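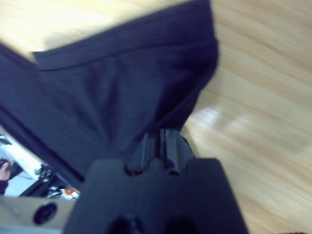 Emrys Skyrme wrote in to ask why a knit shirt has to be folded at all, when it could be rolled into a ball and pushed into a drawer. The answer is in how knit cloth is made.

## Loops and creases

Knit cloth is one long yarn bent into rows of loops. Each loop hooks through the loop in the row before it. Loops can slide and change shape, so the cloth stretches. If a loop is pressed in a bent position for a long time, it tends to stay bent. A line of bent loops is called a crease.

A ball of cloth has bends in many directions. A folded shirt has only a few, and they are straight.

## What a hem does
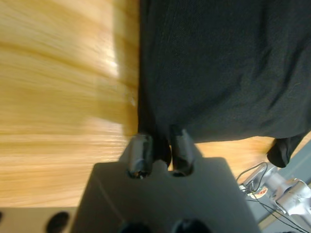

Hems are only there to look neat, according to Heledd James. They do make an edge look neat, but they have another job. A hem is an edge turned over and stitched down. The cut end of the cloth is hidden inside, where it can't fray easily. A hem is also thicker than the cloth next to it, so your fingers can find it without looking.

## How to fold a dark shirt

1. Clear a flat table. Lay the shirt face down.
2. Hold the bottom hem at both corners and pull gently until the wrinkles spread out.
3. Find the seams. A seam is a line of stitches joining two pieces of cloth. On dark blue or black cloth it can be hard to see, so feel for a ridge.
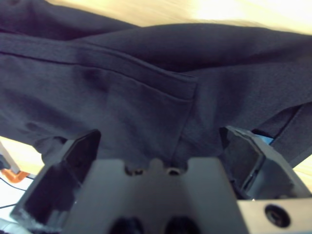
4. Fold one side toward the middle, then lay the sleeve flat along the body.
5. Do the same with the other side.
6. Bring the bottom hem up to the collar.

Smooth the cloth after every fold, working from the middle out to the edges.

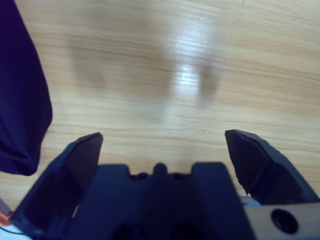

A hard, smooth table is better for this than a bed. A mattress sinks under your hands, and the cloth sinks with it.

**Words to know:** crease, fray, hem, knit, loop, seam, yarn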